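調理台の天板
出典:台所用語事典「住まいの作業面」の項

調理台の天板(ちょうりだいのてんばん)は、台所において食材の下ごしらえ、盛り付け、器具の仮置きなどに用いられる水平の作業面をいう。カウンタートップ、ワークトップとも呼ばれる。流し台や加熱機器の周囲に連続して設けられるものを指すことが多いが、独立した作業台の上面を含める場合もある。

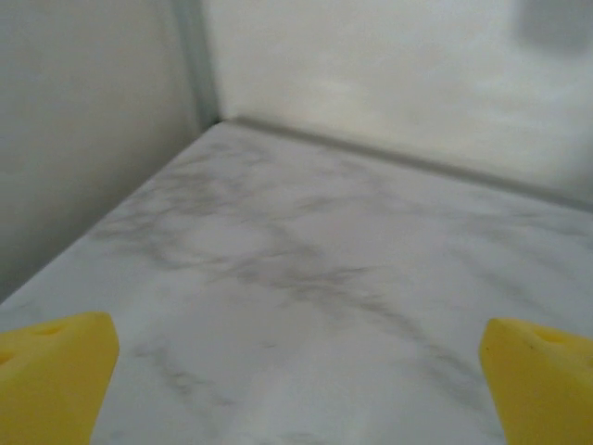 天板の意匠のうち、住宅用として広く普及しているものの一つに大理石調がある。白色から淡い灰色の地に、濃淡のある灰色の筋を配したもので、天然の大理石に見られる脈状の模様を模している。模様を表す語としては「石目」「脈」「流れ」などが用いられ、製造者や施工者によって使い分けは一定しない。本項では天板一般について述べ、大理石調の意匠については独立した節を設ける。

目次
1 名称
2 歴史
3 材質
4 大理石調の意匠
5 寸法と納まり
6 手入れ
7 文化的側面
8 関連項目

名称

日本語の「天板」は本来、机や棚などの最上部に水平に取り付けられる板を指す語である。台所設備においては、板状でない一体成形品や金属製のものについても慣用的に天板と称する。「調理台」は作業面と下部の収納を合わせた全体を指す場合と、作業面のみを指す場合があり、設計図書では両者を区別するため「天板」または「甲板」と表記することがある。甲板は「こういた」と読む。

歴史

近代以前の日本の台所では、調理の作業の多くが床または低い座の上で行われ、まな板がそのまま作業面を兼ねていた。立って作業する形式の台所が都市部の住宅に広まるにつれ、流しの脇に一定の高さの作業面を設ける必要が生じた。初期の作業面には木板のほか、人造石研ぎ出し、タイル張りなどが用いられた。タイル張りは水に強い一方、目地に汚れが残りやすく、のちに継ぎ目の少ない材料へ置き換えられていった。

第二次世界大戦後は集合住宅の建設とともにステンレス製の流し台が普及し、流しと作業面を一枚の金属板で構成する形式が一般化した。その後、システムキッチンの導入により、箱型の収納の上に長い天板を架け渡す構成が定着した。樹脂系材料の改良が進むと色や模様の選択肢が広がり、天板は室内の印象を左右する仕上げ材としても扱われるようになった。

材質

天板に用いられる主な材質は次のとおりである。

天然石
花崗岩(御影石)、大理石など。花崗岩は硬く、熱や傷に比較的強い。大理石は炭酸カルシウムを主成分とするため酸に弱く、食酢や柑橘類の果汁が付着したまま放置されると表面の光沢が失われることがある。

人造大理石・人工大理石
アクリル系またはポリエステル系の樹脂を主材料とするものを人工大理石、粉砕した天然石をセメントや樹脂で固めたものを人造大理石と呼び分けることがある。ただし一般の販売資料では両者が混用される例も多い。

エンジニアドストーン
石英などの鉱物を高い割合で配合し、樹脂で結合させた板材。クォーツストーンとも呼ばれる。

メラミン化粧板
印刷した化粧紙に樹脂を含浸させ、加熱圧着した板を基材に張ったもの。模様の再現性に優れ、軽量である。小口や継ぎ目から水が浸入すると、基材が膨れる場合がある。

セラミック
大判の陶磁質の板を用いるもの。耐熱性が高いが、角部に強い衝撃が加わると欠けることがある。

ステンレス鋼
業務用厨房で広く採用されている。水分や熱に強く、細かな傷は使用とともに目立ちにくくなる。

木材
無垢材または集成材を用い、油や樹脂塗料で保護する。流しの周辺では定期的な再塗装を要する。

大理石調の意匠

大理石調の模様は、印刷によるもの、顔料を混ぜ合わせて成形するもの、転写によるものに大別される。印刷の場合は表層のみに模様が現れ、練り込みの場合は厚み方向にも模様が続く。後者は小口を削り出しても柄が途切れない点が評価される。

白地の製品では、輪郭のぼやけた雲状の濃淡を全体に散らし、その上にやや濃い筋を斜めに通す構成がしばしば採られる。筋を長辺に平行に配すると継ぎ目での不一致が目立ちやすく、斜めに流して途中で細く枝分かれさせる方法が好まれる。筋の密度が高いものは小さな汚れが紛れやすく、密度の低いものは広い面積で落ち着いた印象を与えるとされる。

台所設備の意匠を研究するFeven Mekonnenは、Gebru社とNeltier社の見本帳に収録された天板柄872点を分類し、そのうち216点を大理石調とした。さらに、この216点のうち194点が白色または淡灰色の地であったと報告している。同じ分類では、筋の向きを「斜行」「平行」「網状」に分け、複数の向きが混在する柄は主となる筋によって判定している。

寸法と納まり

作業面の高さは使用者の身長に応じて選定される。身長の半分に5センチメートルを加えた値を目安とする方法が知られているが、加熱機器の種類や履物の有無によっても適した高さは異なる。

天板が壁に接する部分では、壁との隙間に水や食品の屑が入り込むことを防ぐため、シーリング材を充填するか、天板の奥を立ち上げて水返しとする。部屋の隅に天板を納める場合は二方向の壁に接するため、壁の直角の精度が仕上がりに影響する。施工に先立ち、隅の角度を測って型板を作成することがある。L字形の配置では2枚の板を突き付けて接合することが多く、大理石調の柄では接合部における筋のつながりが検査の対象となる。

手入れ

日常の清掃には、水で薄めた中性洗剤と柔らかい布を用いる。研磨剤を含む洗剤や金属たわしは、樹脂系および光沢仕上げの天板では避けるべきものとされる。茶、カレー粉、醤油などの色素は、付着後早めに拭き取る。加熱直後の鍋を直接置くと、樹脂系の天板では変色や割れを生じることがあり、鍋敷きの使用が推奨される。天然大理石では、酸性の洗浄剤の使用も不可とされる。

白色の大理石調天板では、灰色の筋と水垢の見分けがつきにくいことがある。斜め方向から光を当てると、付着物は表面の光沢の乱れとして確認できる。

文化的側面

大理石は古くから建築や彫刻に用いられ、住宅の内装においても格式を示す材料とみなされてきた。菓子作りの分野では、石の面が生地の温度上昇を抑えることから、大理石の台が実用上の道具として重んじられる。模様のみを写した天板は必ずしもこの性質を備えておらず、生地をのばす際に天然石の板を別に載せて使用する例がある。

関連項目

流し台
システムキッチン
まな板
化粧板
大理石
水切り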